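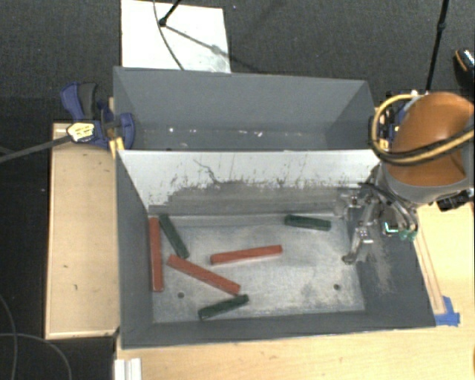
Progress report, block and bin handling work
Reporting period ending April
Prepared for the Davcombe program office by Karim Bouzid, Noltach

1. Status

The work is on schedule against the revised plan. Bin wear assessment is complete for the first pair of bins. The block set has been reduced to two types. The written layout procedure is in draft and needs one more revision before it goes to the Sithole site.

2. Block set

The current set uses long red blocks and shorter dark green blocks. The earlier set had four colors and was dropped at the start of the period, as two of the colors were hard to tell apart under the evening lighting. Length and color now change together, so a block can be identified by either one. This simplifies the log sheet, which previously had separate columns for both.

Blocks are placed in the front bin without a fixed pattern. They may lie along a wall, across the floor or at an angle to one another, and a block resting with one end raised is an accepted starting position. The rear bin starts with no blocks in it. Operators had been straightening the blocks between runs out of habit, and the draft procedure now tells them to leave the layout alone once the blocks are down.

3. Bin condition

The bins are the gray open type, set one behind the other on the wooden tabletop. The front bin shows the heavier wear. Findings:

Floor: worn to a silvery gray, with pale scuffs and scratches. There are two small round holes, one toward each side. They do not affect block placement.

Far wall: white along the upper part, with black scratches. The lower edge of the white area is ragged and gives way to a rubbed gray band. A thin, jagged dark mark runs down the white area left of center. We have entered this as a surface mark pending a closer check for cracking.

Right wall: chalky abrasion.

The sides of the rear bin are smooth. Small pale specks and a whitish scrap were noted on its bottom. Wiping out both bins has been added to the start-of-shift list - it was previously left to the operator's judgment, and the shift notes show it was often skipped.

4. Runs completed

The plan calls for 500 logged runs. At the close of the period 91 percent had been entered and checked. The remainder are on paper sheets from the Drundarano annex and will be keyed in next month. No sheets are missing. Several have start times but no end times, and those runs will be kept in the total and left out of the timing summary.

Time lost to bin changes was up to 5 minutes per change. Most of this went on lining the bins up again on the tabletop. Tape marks were tried and lifted at the corners. A low wooden stop screwed to the table is the preferred fix and can be made in-house.

5. Spending

Spending is within the approved amount. The line for replacement bins has not been used. We ask that it be carried forward, given the wear recorded in section 3. No change to the total is requested.

6. Open items

- Closer check of the dark mark on the front bin's far wall. Replace the bin if a crack is confirmed.
- Fit the table stop and repeat the bin change timing.
- Key in the Drundarano sheets.
- Send the revised layout procedure to Sithole for comment.
- Confirm with the program office whether worn bins should be kept or scrapped after replacement. Storage space at Noltach is limited - a decision before the next report would help.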